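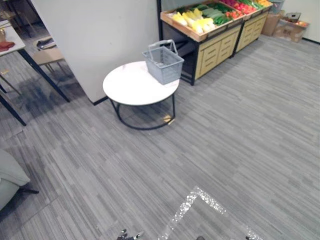 Gripper release fault, Plultau grocery picking cell: frequently asked questions

Last updated May 9, 2024

What happened?
During a picking run the left gripper opened while it was carrying a shopping basket. The basket fell to the floor next to the robot. The arm completed its move to the table with nothing in the gripper and reported the pick as successful. No one was hurt.

Which units are affected?
Any two-armed Plultau unit running gripper firmware 238. Units still on 164 do not have the fault. The firmware number is on the second page of the status menu, under Hands.

What caused it?
The gripper holds its grip with a steady motor current. When the motor gets too warm, the controller is supposed to lower the current in steps and tell the arm to set its load down. In 238 the message to the arm is dropped if the base is driving at the same time. The current goes down, the arm carries on, and the fingers let go.

The log shows this as code 791. It was filed as a notice and did not stop the robot. It should have been a stop.

Does it happen with produce as well as baskets?
We have only seen it with baskets. Single vegetables are light and the hold is short. A basket carried by one handle across the room is the worst case we run.

Can I keep using the robot?
Yes, with these limits until the update is installed:
Do not carry anything while the base is moving.
Baskets are to be moved empty.
Keep people out of the reach of both arms, including the person loading the shelf.
Stop the run if code 791 appears, even if the robot keeps going.

What should I do if it drops something?
Press the stop button before you go near it. Do not reach under the arm to pick the item up. The controller may still believe it is holding something and can try to place it. Once the arms are parked, clear the floor, save the log and write down what was being carried.

How long does the gripper need to cool?
Wait until the hand temperature reads below 87 degrees Fahrenheit. Switching the unit off and on clears the warning but does not cool the motor.

Why didn't the camera catch it?
The placement check looks for a basket on the table. If one is already there, the check passes. We are changing it to compare the table before and after each placement.

Is going back to 164 an option?
It is, but you lose the Wallner finger calibration and will have to redo it by hand. Most sites will be better off waiting.

When is the fix due?
The corrected firmware is being tested at Nornemby. Release is planned for July. It makes 791 a full stop and holds the grip until the arm has set its load down.

Who do I report to?
Leopold Hubmann at Gernton. Send the log with the report. Reports without a log can't be matched to the fault.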